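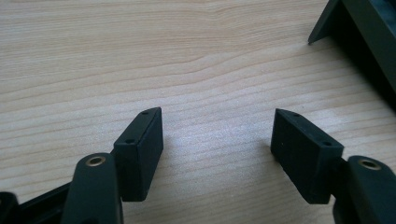

SIRKTON, 2024-12-30

The Sirkton Public Library is posting its winter service notes in this thread. Please read to the end if you borrow from the Suvport branch, as several rules there are changing.

Overdue fines on children's and young adult books end with the new year. Fines already on a card for these books will be cleared by staff over the first weeks. Cardholders do not need to call or fill out a form.

Fines on adult books remain in place for now. The most that can be charged on any single adult book is $3, and the charge stops growing once that limit is reached.

Lost books are handled separately. A book is marked lost when it is 40 days past its due date, and the replacement cost is added to the card. If the book comes back in good condition, the cost is removed in full.

The library catalog has moved to Vullora. Card numbers and PINs stay the same. Saved reading lists were carried over, but search alerts were not and will have to be set up again from the account page.

Some patrons have reported that holds placed in the old catalog show the wrong pickup branch. The holds themselves are valid. To correct the branch, open the hold, choose "Change pickup," and save. Desk staff can also do this by phone.

Renewals: most items may be renewed 2 times unless another person is waiting. New releases, museum passes, and items on loan from other library systems cannot be renewed.

The Lưu Reading Room on the upper floor has returned to its regular hours. It opens with the building and closes half an hour before it.

Tables in the reading room are light wood and mark easily. Covered drinks are welcome. Please use one of the felt mats from the shelf by the door under laptops, typewriters, and anything else with hard feet.

Local history materials remain for use in the reading room only. Requests made before noon are usually filled the same afternoon. Requests for bound newspapers take longer, as these are kept off site.

The newspaper indexing project added 752 entries this year, most of them birth, marriage, and death notices from the Suvport weekly. The entries can be searched in Vullora under "Local Index." Copies of the original pages may be ordered at the desk.

Readers who find a misspelled name in the index are asked to send the entry number along with the correction. A copy of a family document is helpful but not required. Corrections are made in batches, so a change may not appear right away.

Suvport branch: the book drop on the harbor side is closed while the walkway is being repaired. Please use the drop next to the main entrance. Items left on the ground outside the closed drop remain the borrower's responsibility.

Suvport branch: the public printers now take cards as well as coins. Black-and-white pages cost the same as before. Color pages are printed at the desk only.

Suvport branch: the children's area will be closed in the mornings during the first full week of the new year for carpet replacement. Story time that week will be held in the meeting room. Strollers may be left in the hallway along the window side.

Meeting rooms at both locations may be reserved by any cardholder over 18. Reservations for dates through July are now open. Groups that meet every month should submit one request listing all of their dates.

Rooms must be left as they were found, with chairs stacked and lights off. Food is allowed. Candles and fog machines are not.

Home delivery continues for residents who cannot travel to either building because of illness or disability. Requests may be made by the resident or by a family member. Delivery follows the same loan periods, and large-print books and audiobooks are included.

Both locations close early on New Year's Eve and are closed on New Year's Day. No items will come due on either date. Holds that would have expired during the closure will be kept one extra day.

Questions about a specific card cannot be answered in replies, as they involve private account details. Please call or visit the desk at either location.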